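How a Store Magazine Gets Made

Some stores give away a magazine. It might show you how to build a birdhouse, paint a chair or plant a row of beans. The store pays for it, and the things you need for each project are usually sold in the store. A magazine like this is called branded content. A brand is the name a company uses, and content means the words and pictures.

Is it an ad? Partly. A regular ad says "Buy this paint." A store magazine says "Try painting a stool," and then tells you which paint to use. You can learn something from it, but the store still hopes you will come in and shop.

Let's follow one issue. Hedegaard is a chain of garden and hardware stores, and its magazine is called Flader. It comes out in October and has 16 pages.

First comes planning. The editor, Yara Ghanem, starts five months early. She makes a list of projects and decides which page each one goes on. The list is called a lineup. For October she needs fall projects, even though it is still spring when she writes them down.

Next, somebody builds every project. If the steps say a shelf takes 23 screws, the builder counts them. A wrong number would send a reader back to the store.

Then the photos are taken. Efa Meredith is the stylist. She chooses the colors, moves the plants and wipes off fingerprints. One picture can take a whole morning — and it may end up smaller than a playing card.

After that comes checking. Every item in a store has its own code, called a SKU (say "skew"). A checker looks up each code to make sure the item is still for sale. This issue has 265 codes. If an item is gone, the page has to be changed.

Last, the pages go to the printer, and boxes of magazines go out to the stores.

Next time you pick up a free magazine, look for the name of the company that paid for it. It is often on the back cover or in small print near the front. Then look at the projects and see how many of the supplies come from that same company.

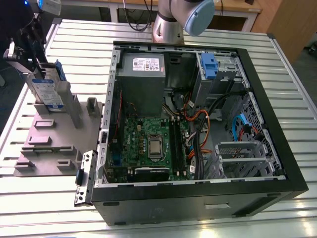 You can try making a small one yourself. Fold two sheets of paper in half, one inside the other, and you have eight pages. Make up a store, pick a season and write your lineup before you draw anything.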